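Primosden Shows Pastor 3, a Thin Laptop With a Battery You Can Change

Posted on 30/12/2022 in Notebooks

Primosden has announced the Pastor 3, the third version of its small notebook for people who travel with their work. The company put the product page online this morning, together with a price list and a support document. Orders open in March, first in the web store and later at resellers.

The main news is the battery. In the two older models it was glued under the keyboard, and many owners complained about this when the first machines became old. In the Pastor 3 the battery is held by screws, and the support document shows how to take it out with a normal screwdriver. Primosden will sell the spare battery separately, but it has not given a price for it yet.

The screen keeps the same size as before, but it is now a matte panel instead of a glossy one. Readers of this site have asked for this since the first Pastor, which was difficult to use near a window. The keyboard is also new. The arrow keys have their full height again, and the power button has moved away from the Delete key, where it was too easy to press by mistake.
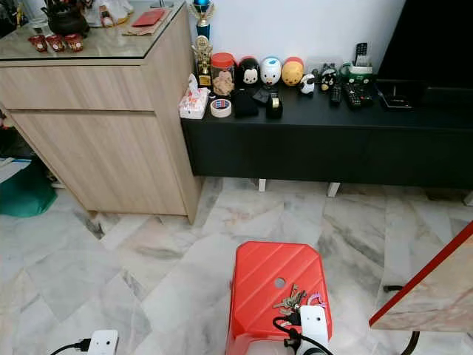
A television and a low black console in a room.

There are 2 versions at launch. The basic one has 8 GB of memory and the more expensive one has 16 GB, and both come with a 500 GB drive. The drive can be replaced by the owner. The memory cannot, so buyers should think well before they choose the cheaper version. Both machines have two USB-C ports, one older USB port and a full-size HDMI output -- the last one was missing on the Pastor 2, and people who connect the notebook to a television or a projector had to carry an adapter.

The weight has gone up a little. Primosden says this comes from the new battery frame and the stronger hinge. We think most buyers will accept it, but those who liked the Pastor 2 only because it was light should try the new one in a store first.

Kindoteck, which repairs notebooks and also sells used ones, has already added the Pastor 3 to the list of models it will service. Its workshop in Amley will stock batteries and keyboards from the first day of sales. For the older Pastor models it keeps the present service, and prices there do not change.

Primosden is also starting a trade-in offer. Owners of a first Pastor or a Pastor 2 can send in the old machine and get a discount on the new one. The offer is limited to 3,390 units and the old notebook must still start up. Damage to the case is allowed, a broken screen is not.

We have asked for a test unit and expect to receive it before sales begin. The review will cover battery life, fan noise and the new keyboard -- and we will of course open the bottom cover.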